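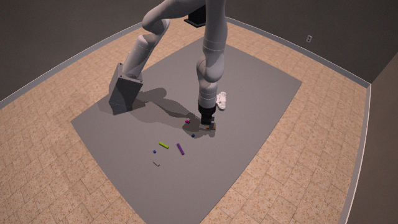 4. Anniversary Speeches and the Change of Government

4.1 What councils talk about on the day

The most exciting thing about the Bramora speeches is how quickly they change. The provincial government fell in April, after a budget vote that few people outside the chamber had followed, and by the next spring town councils were already holding a yearly sitting to mark it. Our corpus holds 2,598 speeches from these sittings, given in 64 councils over 23 years. We read every one of them, and we would happily do it again!

In the first years the speeches are short and full of procedure. Speakers recall who had the floor, which amendment was read twice, and how late the count ended. A councilor from Josar spends most of his time on the seating plan. It is a wonderful text, dry as it is, and it shows how close the event still was: the audience knew the people involved and wanted to hear that the order of business had been respected.

Then the vocabulary moves. Words for rules and votes give way to words for loyalty, memory and the town itself. In Josar the shift comes early, right after the local elections that brought the Segers list to power. In the northern councils it comes much later, and in a few it is hard to find at all. We had expected party to explain the difference, as Karamanlidis did in his first paper on the subject, and party does matter. But the age of the speaker matters more.

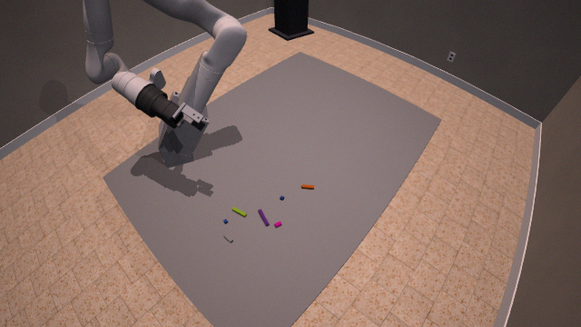 Older councilors, including those who had opposed the budget, go on using the procedural words long after their own parties have dropped them. Younger ones pick up the newer style in their very first speech. One explanation is simple learning: a new councilor asks for last year's text and works from it. We found strong signs of this copying, with whole paragraphs passing from one town to the next, sometimes with the wrong town name left in. These borrowed passages are a gift to anyone studying local politics, because they let us trace who was reading whom.

The copying also crosses party lines, and this surprised us. A passage on "the long evening" first appears in a speech by a Segers councilor and turns up the following year in the mouth of her main opponent, who uses it to argue the reverse. By the end of the period it had been used in 11 councils, by members of every party with a seat. Prodromos Karamanlidis has called such passages "common furniture" — everyone sits on them and few remember who bought them.
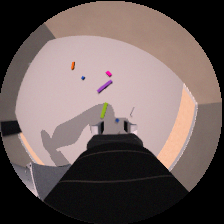 4.2 Speeches and the local press

If the speeches were only a ritual, newspapers should have lost interest in them. The Gomo, the weekly that covers most of the province, did the opposite. Its reports on the sittings grew longer as the event moved further into the past, and reporters began to quote full sentences where they had once given a list of speakers. We matched each report to the minutes of the same sitting and marked every sentence that appears in both.

The match is far from perfect, and the gaps are where it gets interesting. The paper prefers lines that mention the town by name. It rarely prints thanks or greetings, and it almost never prints procedural detail, even in the early years when such detail filled the minutes. A reader who knew the anniversary only from the paper would have met the newer style well before it was common in the chambers. That gives us a second route for the change described in 4.1: councilors may have been copying the press as well as each other.

We can't fully separate the two routes with the present material. Minutes were approved weeks after a sitting, while the paper came out within days, so the order of publication favors the press in nearly every case. Where a draft speech has survived in a party office, though, we can check it against both, and in Josar the drafts are unusually complete. They are also great fun to read, with crossed-out insults in the margins and, now and then, a better ending than the one delivered.
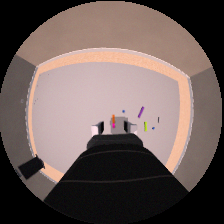
Figure 1. Circular view of a flat surface with a peach-orange border; a dark robot arm enters from the bottom.

The Josar drafts suggest that councilors wrote with the paper open in front of them. Several repeat a headline word for word, and one answers an editorial point by point without naming it. Whether the same was true in the northern councils is still an open question, and we take it up in Section 5, using letters from councilors to the editor.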